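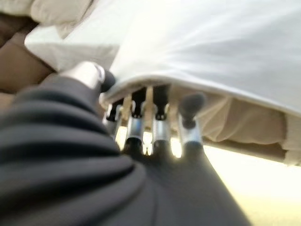 Waltesby, September

Making the bed with a duvet: your questions answered

This page is written by Nilton Paucar for Cluleck, the bedding shop. We received 1,337 messages last year and a big part of them was on the same subject, so I have put my answers in one place.

Which size of duvet should I buy for my bed?

Take one size larger than the mattress if two people sleep in it. On a bed with a wide padded border, please measure only the mattress and then add 20 centimetres for each side. If you include the border in your measure, the duvet will touch the floor.

Can I use a white duvet without a cover?

You can, but it must then be washed like a sheet, and a full duvet needs a big machine. Our customers with the Apaza model usually buy a cover after the first winter. 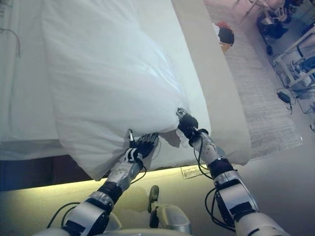
If you do buy a cover, choose one with ties inside the corners. Without them the filling travels down during the night and in the morning you have a heavy foot end and cold shoulders.

How do I get the duvet straight when I am alone?

Start at the foot. Put the two lower corners in their place, then walk to the head and pull the top edge towards you with both hands. Small pulls are better than one strong pull — a strong pull brings the other side with it and you must go around the bed again.

What is the difference between the Apaza and the Tromero?

The Tromero is lighter and has smaller squares of stitching. It costs $97 in the queen size.

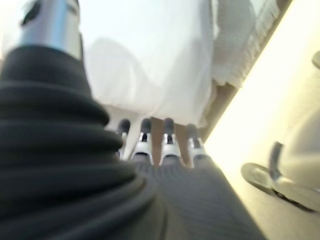 The Apaza is warmer and needs more shaking to become even. In colour they are the same white.

Should the duvet go over the pillows or under them?

It is a question of taste. I like to stop the duvet before the pillows and fold the top part back once. For a bed with a tall headboard, I put the sleeping pillows first and the decorative cushion last.

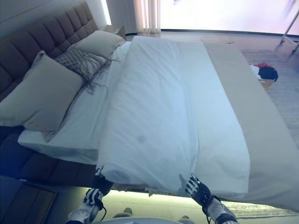

Cushions with tassels need a little care. The threads catch on zippers and rings, and they should not go in the dryer. Lay the cushion between two plain beige pillows, as on this bed, and let the long dark tassels lie on the sheet. A patterned cushion in grey and brown also goes well with a mauve headboard, so you don't need to buy more than one.

How often should I air the duvet?

Each morning, if you can. Fold it down to the foot of the bed and open the window while you have breakfast.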